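The Robot That Learned to Say "Not Sure"

I went to see a robot stack bowls, and I stayed four hours longer than I'd planned.

The lab is up a flight of stairs behind a bike shop, and the project is called Tranden. Snædís Bergmann runs it, and she handed me a coffee before I had my coat off. Her question sounds so small that I almost missed why people in the field have been emailing each other about it: when you teach a robot by showing it what to do, how many of your showings are any use?

The usual way to do this (I'm squashing years of work here, sorry!) is to have a person steer the arms through a job over and over, record the whole lot, and train a program to copy it. More is better, everyone figures. Bergmann's group recorded 479 runs of bowl sorting and stacking on their two-armed setup, and then did something kind of rude to their own hard work. They had the program mark each moment where it couldn't guess the person's next move. Runs full of those moments were kept, and runs it could already predict went in the bin.

Out went 457 of them. What was left was 22 runs, and a fresh program trained on just those did the job nearly as well as the one that got everything. I made her repeat that.

On the Wednesday I visited, they were trying a layout with three colors of bowl and a raised panel full of little holes, which changes the height a bowl has to be picked up from. Height is what trips the program up most. A bowl on the wood and a bowl on the panel look pretty much alike to it from overhead, and the grip has to land differently.

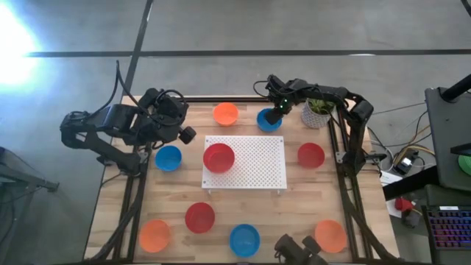

Öztürkmen isn't sold on any of this, and told me so by phone that evening: bowls are forgiving, you can grab a rim a little wrong and still get away with it, and a method that throws out most of its data ought to be tried on something floppy, like a dish towel, before anybody gets excited.

Fair enough! I took that back to Bergmann and she'd clearly heard it before. Towels are next, she said, starting in March. She also pulled up the numbers she likes least. Over 41 test rounds with bowls in places the program hadn't seen, the slimmed-down version froze more often than the full one did. It would get an arm over a bowl and just hang there. She thinks the easy, boring runs were teaching it some kind of confidence, and she wants to put a handful back in to see.

I asked if I could steer. You can guess how that went. My left hand did fine and my right hand kept pushing a bowl toward the edge of the table, and one of the students saved my run under the name "keep," on the grounds that no program alive could have predicted it.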